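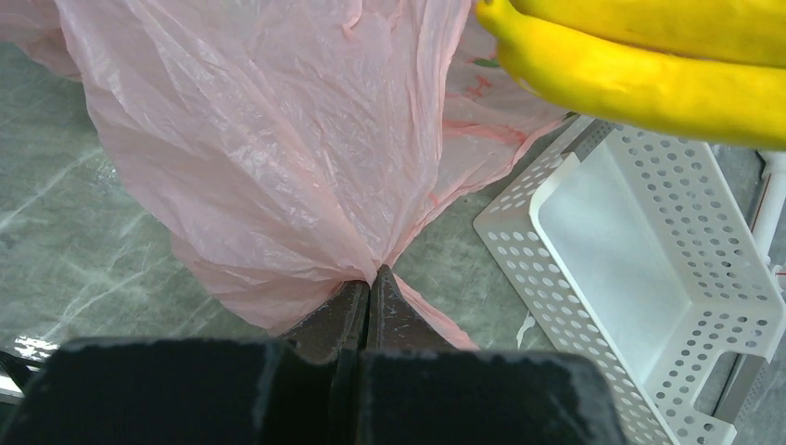

Pink plastic bag beside a white perforated basket, with bananas.

Ticket: incorrect charges for loose fruit and carrier bags, Worent online shop
Status: Closed
Reported by: Marijke Wuyts, customer services
Assigned to: Teodor Stępień, order systems

Summary
Customers ordering loose bananas for collection were charged for one carrier bag per fruit line, including where the whole order had been packed in a single bag. The fault was first raised in May, after a customer with 49 items on her order queried the bag total on her receipt.

Steps taken
09:10 - Order history exported. Of 2,217 collection orders examined, 81 carried at least one surplus bag charge. All of them contained loose produce.

09:45 - Price list compared with the copy held by Van Beek. No differences found. The fault does not lie with the supplier file. 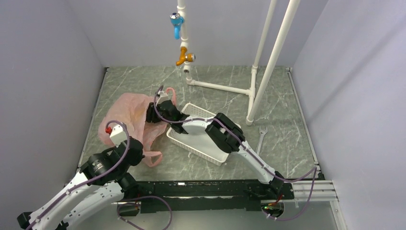

10:30 - Test orders placed by Guangming Fan on the practice system. Bananas sold by weight produced the surplus charge each time. Bananas sold as a fixed pack did not. The same result was obtained with apples and onions.

11:20 - Cause identified. The "requires packing" setting had been switched on for every item sold by weight when the Uletti module was updated. The module reads this setting as an instruction to add a bag.

13:05 - Setting corrected on the practice system. A further 100 test orders were placed and none showed the fault.

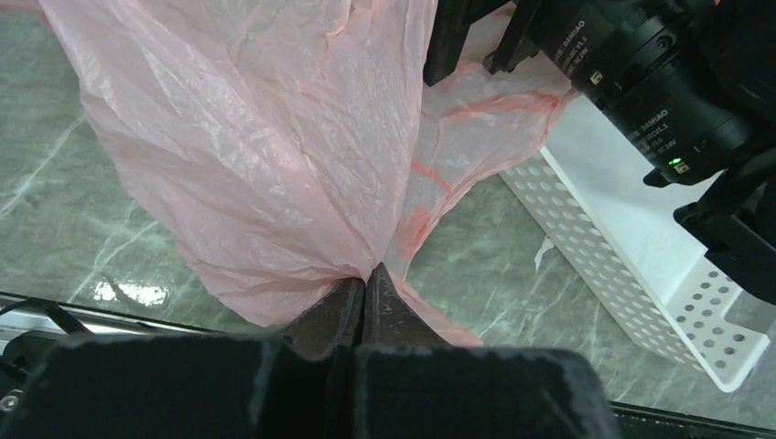
14:40 - Change approved by Nabila Abdel Rahman and applied to the live shop. Staff at the collection desk were asked to check bag totals by hand until closing time.

Outcome
Refunds are to be made to the original payment card. Customers need not apply. Queries concerning orders paid for by voucher should be passed to Ward Van Loon - these cannot be refunded automatically and remain open under a separate ticket.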